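# Glassware on black cloth, part 2

May 24, 2020
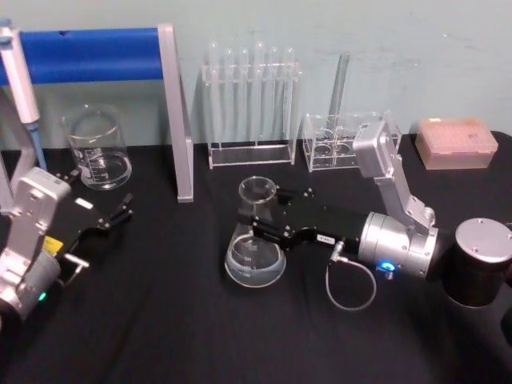 The cloth went down in January and I have no plans to remove it. On the old white top, clear glass was hard to see from any distance, and a small volume of clear liquid in the bottom of a conical flask was close to invisible. Against black, the meniscus shows up as a bright line. The printed graduations are white, so they gain from the change as well.

Some notes on the cloth itself. I bought two pieces from Ostley, one to use and one to wash. It is a plain weave with no pile. I tried a felt first and gave up on it, as flat-bottomed glass would rock slightly on the thick spots. The current one creases where it has been folded. Ironing fixes that for a few days.

**Flasks.** I keep Erlenmeyers for anything that gets swirled and use beakers for the rest. The marks on the side of a conical flask are a rough guide only. I checked one of mine by weight: filled to the 50 mL line with water at room temperature, it was off by almost 2 mL. If the volume matters, measure it in a cylinder and pour it in. The neck is the natural place to hold a flask when it is light. For a full one I would want support under the base.

**Racks.** These are acrylic, ordered from Celden. They are easy to see through and easy to wipe down. The drawback is solvent. Acetone will craze acrylic quickly and ethanol will do it slowly, so racks get soapy water and a soft cloth. Su-chen Ko suggested rounding the cut edges of the holes with fine paper before first use, and I have had fewer scratched tubes as a result. It took me an evening.

**Stand.** The metal stand stays at the back left. I had it at the front for a while and kept reaching around it. Nothing is clamped to it permanently.

**Wall.** The paint is a pale blue-green called Lill 169. I picked it from a card under the wrong lamp and it dried greener than I expected. It is fine behind glass. A gloss finish would have thrown reflections into everything, and I would repaint if I had one.

**Washing.** Rinse three times with tap water, once with deionized, then drain upside down. I stopped using paper towels inside the flasks. They leave lint, and on a black background every fiber can be seen through the glass.

Still open: a lid for the cylinder drawer, and whether the Orano brushes are worth the price. The small one sheds bristles. The large one does not fit through a narrow mouth, so I have only used it on beakers.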